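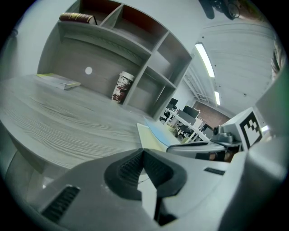 Thread on standby power in a small office. I had a plug-in meter on the circuit all of June and finally typed up the numbers. Long, mostly tables in my head turned into sentences.

1/ Setup. Two rooms over a print shop in Tultport. Four desks, one shared printer, one network cabinet, a kitchen corner with a fridge and a kettle. No server. Heat and hot water are on the landlord's meter and are not in any figure below.

2/ The question was narrow. How much of our electricity gets used while the door is locked? The bill gives one total per month, so it can't tell you.

3/ Method. A clamp logger on the feed to our breaker panel, one reading a minute, written to a memory card. Locked hours come from the alarm panel log, which records every arm and disarm. I joined the two files by timestamp.

4/ The alarm panel clock ran four minutes fast against the logger. I corrected for it. The correction moved the result by less than the rounding, but if you try this, check your clocks before you start and again when you finish. Mine was steady. Cheap ones drift.

5/ A clamp measures current. To get real power you also need voltage and power factor. The logger has a voltage lead, so those are measured too. If yours has only the clamp and assumes a fixed voltage, small electronic loads will read high, sometimes by a lot. Power supplies at idle have poor power factor.

6/ Result. Average draw with the alarm armed: 200 watts. That is the fridge, the network cabinet, and everything that is "off."

7/ Per year, 200 watts around the clock is 1,752 kWh. We aren't locked around the clock, but the same base load sits under the working day too, so the yearly number is the right one to look at.

8/ Next step was breaking it down. I went desk by desk with a plug-in meter, 20 minutes per outlet, everything in its normal overnight state. Fridge got a full day, as any load with a compressor should. A short reading on a fridge tells you whether the compressor happened to be running and very little else.

9/ Largest item: the network cabinet, 71 watts. Switch, router, two access points, and a battery backup. The switch is an old 48-port model with nine ports in use. It draws nearly the same with nothing plugged in.

10/ Second: the printer, 38 watts. The data sheet promises far less in sleep. It wasn't sleeping. A status tool on one PC polled it every 30 seconds and the sleep timer reset each time. Removing the tool brought it to 3 watts.

11/ Third: the fridge, 34 watts averaged over the day. It's a tall one for four people. Door seal is fine. Left alone.

12/ Desks, all four together: 41 watts. Docks were the bulk of it. Each dock stays warm with no laptop attached. Monitors in standby were under a watt apiece and not worth anybody's time.

13/ Remainder, 16 watts: alarm panel, microwave clock, the door intercom, and whatever I couldn't reach without moving a bookcase.

14/ What I changed. Printer tool removed. Old switch replaced with a used 16-port unit, which took 32 watts off the cabinet. Docks put on switched power strips, one per desk, at the back edge where you can reach them without crawling.

15/ What I did not change. Access points stay on at night. Turning them off saves a little and then someone comes in on a Saturday and calls me.

16/ Second run, same method, two weeks. Armed draw: 104 watts. The itemized savings add up to 96 if you give the docks 29, so it closes. I was pleased with that and also suspicious, so I ran the dock readings again. Same answer to the watt.

17/ Parviz Zarei asked about smart plugs in place of the strips. Each one I tested draws close to a watt by itself to keep its radio up. On a dock that's acceptable. On a monitor it's more than the thing you are switching off.

18/ He also asked about timers. A mechanical timer is fine for a load with fixed hours. Ours aren't fixed. I'd put one on a water cooler if we had one.

19/ Errata on my older thread. I gave our yearly total as 2,897 kWh. Afshin Ahmadpour pointed out that I had counted one bill twice where the billing periods overlap. The correct total is 2,388. He is right and I've added a note under the old post.

20/ You'll notice that 1,752 out of 2,388 is 73 percent. Nearly three quarters of the electricity in this office was base load. I would have guessed a third.

21/ Before anyone generalizes: this is a small office with laptops and LED lighting. The working-hours load is low, so the base looks large next to it. A shop with ovens or compressors will get a very different ratio from the same fridge and the same switch.

22/ Limits. One month, early summer, no air conditioning on our side of the panel. The fridge will draw more in August. Two weeks for the second run is short. I would not quote any of this to better than five percent.

23/ Question from the replies: does the battery backup itself cost anything? Yes, 11 watts measured as input minus output with the battery full. It's included in the cabinet figure. An older unit with a tired battery can be worse, as it never stops topping up.

24/ Another one: can you do this without a clamp logger? Read the utility meter when you lock up and again when you open. Subtract, divide by the hours. Do it over a long weekend for better resolution. You get one average and no breakdown, but it takes two minutes and the meter is already there.

25/ The raw file is one CSV per week, local time, no header row. Columns are time, volts, amps, watts, power factor. Week two has a gap of 40 minutes where I pulled the card to check it was writing.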